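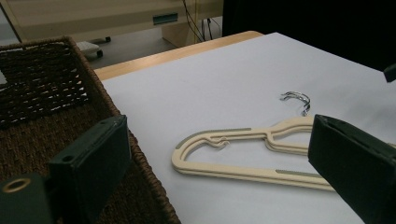 The line through Lutdale

The first the families in Lutdale knew of the new boundary was a row of wooden pegs with orange tape on them. They ran from the old ford up past the sheepfold and across the lower meadow, where in January the ground is usually too hard to take a spade. Someone had used a drill.

Merle Tamihana found them when she went up to check the trough. She followed the pegs for most of a morning, as far as the ridge, and wrote down where each one stood in relation to things she knew: the split rock, the second gate, her uncle's grave. By her reckoning 115 hectares of the valley's common grazing had ended up on the far side.

The land has been in dispute for two generations. On the ministry's maps it belongs to the Pisov military training area, which was declared when Tamihana's mother was a girl and has been enlarged twice. On the maps kept in the village hall it is common pasture, used under a grant that was renewed by each government until the last but one. Both sets of maps are genuine, and both have been before a court.

What changed this winter was the fence. The army had always said that it needed the upper slopes only, and that grazing could go on below the track whenever the range was quiet. In the autumn the ministry published a revised plan in the regional gazette. It moved the perimeter down the hill to the river and allowed 30 days for objections. The gazette is not sold in Lutdale. The nearest place to buy it is Dunstan, and the bus to Dunstan was withdrawn two years ago.

By the time a copy reached the valley, nine days were left. The families collected 529 signatures, many of them from relatives who had moved to the coast. The ministry accepted 400 and rejected the others on the grounds that the signatories did not live within the affected district. The objection itself is still listed as pending. The pegs went in regardless.

Leena Peltonen, a lawyer who has worked on land cases in the region for eleven years, does not think the timing is unusual. "They survey while the objection is open, and then they tell the judge that the work has already begun and stopping it would cost too much," she said. "I've heard that argument in four cases. It succeeded in three."

Her office is above a shoe repairer's in Grandcombe, two hours from the valley. The Lutdale papers take up one shelf. There are tax receipts, a letter from a district officer thanking the shepherds for clearing the track after a landslide, and a hand-drawn plan of the walls with the names of those who built them. Peltonen wants the court to treat these as proof of continuous use. The ministry's position is that use by permission does not create a right, however long it goes on.

In a written reply to questions, the ministry said the perimeter was needed for public safety and that compensation would be paid "in accordance with the applicable schedule". The schedule values rough grazing by the hectare at a rate set before the last currency reform. It makes no payment for walls, wells or access to water.

Water is what people in the valley talk about most. The river can be reached at three points, and all three would be inside the fence. The village has a borehole, but it was sunk for houses and drops badly by late summer. Tamihana keeps sheep with her two brothers, and between the nine families that still graze the common there are up to 400 animals. She has asked the army whether a gate could be left at the ford. An officer told her to put the request in writing, and she did. She has had an acknowledgement with a reference number.

Not everyone in Lutdale opposes the plan. Some younger people work at the Pisov camp, in the kitchens or as drivers, and there are few other wages to be had. One man with a son at the camp said the common was finished anyway, fence or no fence, and that families would be better taking the money while it was offered. He asked for his name to be left out.

The hearing had been expected before lambing but has been put back once already. Peltonen has applied for an order freezing the work until then. If it is granted, the posts that have been stacked beside the track will stay where they are. If it is refused, the contractor has told the village to expect machinery from six in the morning, starting at the ford.

Tamihana has moved her flock to the lower meadow for the time being. The grass there was meant to be saved for spring.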